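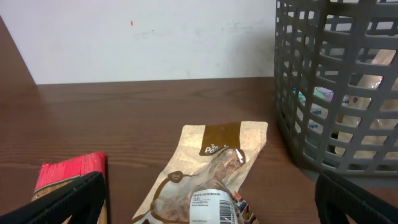 글·사진 하신토 베세라 (Jacinto Becerra) | 넬렘게이트 생활기술 블로그 필자
2020년 4월 6일

기계가 장 본 물건을 정리해 주는 날, 대체 언제 올까요? 저는 장바구니 푸는 일을 정말 싫어해서(사는 건 좋아합니다!) 이 질문만 몇 년째 붙들고 있어요. 그래서 이번 갤러리 주제는 바구니 채우기입니다.

말린 버섯 봉지, 회색 바구니 앞
사람한테는 일도 아니죠. 집어서 넣으면 끝이니까요. 그런데 이렇게 납작하게 누운 크라프트지 봉지가 기계한테는 꽤 까다로운 상대예요. 상자라면 양옆을 잡으면 되는데 봉지는 어디를 잡느냐에 따라 모양이 달라지고, 안에 든 버섯도 한쪽으로 쏠리거든요. 투명한 창 쪽을 꽉 누르면 버섯이 부서질까 봐 저는 그것도 신경 쓰입니다. 국물 낼 때는 부서져도 상관없지만요.

바구니 속도 봐 주세요. 벌써 들어가 있는 것들이 있어서 빈자리를 찾아 넣어야 해요. 저라면 위쪽을 잡고 세워서 넣겠어요. 왼쪽 아래 윗부분이 빨간 포장은 그다음 차례로 하고 싶고요.

제 점수를 묻는 분이 많은데, 단단한 상자 정리는 이제 맡겨도 되겠다 싶고 봉지류는 아직 제 손이 편합니다. 속도도 아쉬워요. 저는 물건 17개쯤은 커피 내리는 동안 다 치우거든요. 그래도 빨래 개기보다는 이쪽이 먼저 될 것 같다는 데 한 표! 9월에는 냉장고 정리 편을 올릴 생각인데, 달걀은 어떻게 할지 아직 고민 중이에요. 댓글로 의견 주세요.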